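Kukgate Open Day

The Kukgate Open Day was a public demonstration of robotic handling equipment held on 13/12/2022 at the Kukgate works, a former bottling plant used by the automation company Trirholm. It was the first time the company let outside visitors watch its bench robot, sold under the name Cladanden, at close range. The event is mostly remembered in the regional trade for the gap between what the invitation promised and what visitors saw in the afternoon session.

Background

Trirholm was set up to build small robot arms for repair shops and parts warehouses. Its early products were fixed machines that moved sealed boxes from one belt to another. Cladanden was presented as a step beyond this: an arm that could work among loose and partly assembled hardware on an ordinary bench, guided by a small camera carried at the wrist. Company material described the system as "ready for mixed work," a phrase that was never given a clear meaning. No list of parts the arm could handle was published before the open day, and requests for one from the trade newsletter Kovalchuk went unanswered.

The company stated that the arm had completed 2,565 handling cycles in its own building during the months before the event. It did not say how many of those cycles had been started again by hand, or whether a cycle that ended with a dropped part was included. The figure appeared on the invitation, on a banner in the entrance hall and in the opening talk, each time without further detail.

Program

Visitors were admitted in 4 groups. Each group heard a short talk by Arsen Hutsuliak, then head of demonstrations at Trirholm, and was taken to the bench hall. The company's sign-in sheets listed 86 people, a total that included its own staff. Most of the outside guests came from machine shops and equipment dealers, with a smaller number from technical schools.

The morning sessions used blocks and short tubes set out on a marked mat. The arm picked these up and placed them in trays at a slow but steady pace. Guests were kept behind a rope and followed the work on a wall screen that showed the wrist camera's view. Several of them later said that the screen was the most useful part of the visit, as it made plain how little the camera could make out once the gripper came close to a part.

The afternoon sessions moved to a bench with metal parts and perforated rail, which the program called the "real shop" setting. The arm was to approach the parts, select one and lift it clear. Hutsuliak told the groups that the layout had not been practiced. A visitor in the second group pointed out that strips of tape on the floor already marked where the bench legs stood, and the remark was repeated in most later accounts.

Results

Trirholm announced that the afternoon had been "a full success" but released no record of individual attempts. The only independent count is that of Định Châu, a maintenance instructor who stayed for one whole session and took notes. Châu recorded 3 completed lifts and a larger number of approaches in which the arm stopped above the bench, waited and backed away. According to these notes, an operator seated at the side of the hall used a hand controller during at least one of the completed lifts. The company replied that the controller was a safety device and had no part in steering the arm. It did not explain why a safety device needed to be used in a lift that was going well.

Reception

Coverage was limited. A notice in a local business bulletin repeated the company's text almost word for word. Kovalchuk ran a longer piece the following February, which accepted that the arm could place simple shapes in trays and questioned nearly everything else. The writer objected above all to the use of the wrist view as proof of skill, arguing that a close picture of a part shows where the camera is and says nothing of what the machine has understood.

Supporters of the project answered that early demonstrations are often uneven and that few companies of Trirholm's size would have opened their doors at all. The second point is generally granted. The first is harder to judge, as the company had described the arm as a finished product and was taking orders at a desk in the entrance hall on the same day. The number of orders has not been made public.

Later events

A second open day was announced and then removed from the Trirholm calendar. The company went on using wrist views of rail and bracket work in its sales material. The cycle count was dropped from later brochures, and no corrected figure was issued.
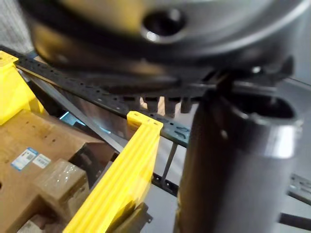 Wrist camera view of metal parts, black perforated rail and yellow plastic brackets.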